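Minutes of the Uniform and Clothing Exchange Working Group

Held in the upper meeting room at 6 p.m. Chair: A-yeong Woo

1. Apologies and previous minutes

Apologies were received from two members. The minutes of the December meeting were agreed as a correct record, subject to one amendment: under item 4, "hire agreement" should read "loan agreement". The Chair signed the amended copy.

2. Matters arising

The Chair reported that the landlord had agreed in writing to the use of the side entrance on exchange days. The request for a second key remained outstanding. It was noted that the insurance schedule had been renewed without change to the excess.

3. Condition of donated clothing

The group considered the draft acceptance standard. Members agreed that a garment should be refused where a main seam had opened, where the fabric had worn through, or where a fastening could not be replaced at reasonable cost. Light surface wear would be accepted. There was some discussion of whether bobbling on knitted and brushed fabrics counted as light wear; it was agreed that it did, provided that the garment was otherwise sound. The wording "of good appearance" was struck out as too open to dispute. 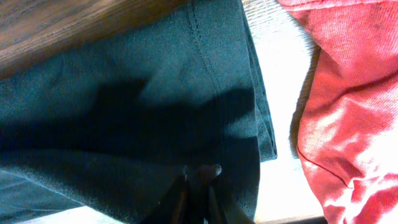 Item 3: dark teal fabric with stitched seam.

RESOLVED: that the acceptance standard be adopted as amended and displayed at the donation point.

4. Finance and suppliers

The Chair presented the accounts. The balance stood at 3,000 pounds, of which 400 pounds was held against laundry costs and could not be spent for other purposes. Two quotations had been sought for storage rails. Volletti had quoted for delivery and fitting, while Vendbridge had quoted for delivery only. Members felt that the two could not fairly be compared as they stood — the Chair undertook to ask Vendbridge for a revised figure including fitting.

The trial of the Zenix booking system would continue until the end of term. Reminders were still reaching some families after their appointment had passed, and the supplier had been informed.

5. Sorting and storage

It was agreed that donations would in future be sorted by size before being sorted by type. The present method had led to long searches on exchange days, particularly for the smaller sizes. Unsorted items would no longer be kept in the corridor overnight.
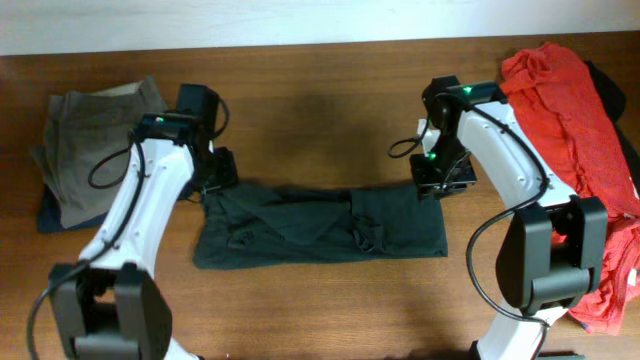

Na asked whether sorting by size would be of any use while makers' labels differed so widely, and suggested that waist and inside leg be measured and written on a tag. The meeting accepted the point in respect of trousers and skirts. Shirts and jumpers would continue to be sorted by label.

RESOLVED: that measured sizes be used for trousers and skirts with immediate effect.

6. Guidance on measuring 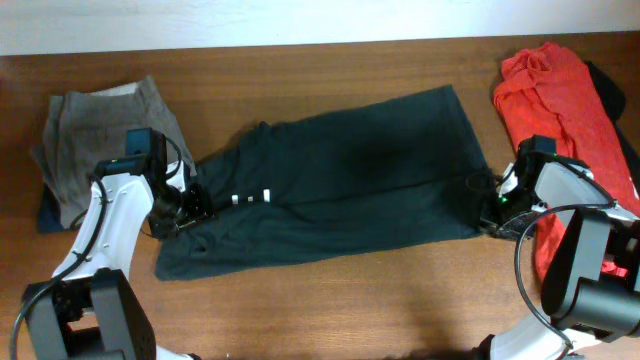 The Chair tabled a single page of guidance on measuring, to be kept with the tags and tape measures. Waist measurements would be taken with fastenings closed, and inside leg from the crotch seam to the hem. Trousers were to be laid at full length on a table before measuring, as with the very dark green pair, whose gathered waist end and wider leg openings would otherwise be easy to misjudge. Measurements would be recorded in centimetres. One member asked that the guidance be printed in larger type — this was agreed.

7. Any other business

The spring exchange would open 15 minutes earlier than last year to ease queuing at the door. A request to lend costumes to the drama group was deferred until the loan agreement had been settled.

The meeting closed at 7.20 p.m.

Related items
Clothing acceptance standard (as amended)
Measuring guidance, large type
Loan agreement: draft for comment
Minutes of the December meeting
Spring exchange: opening arrangements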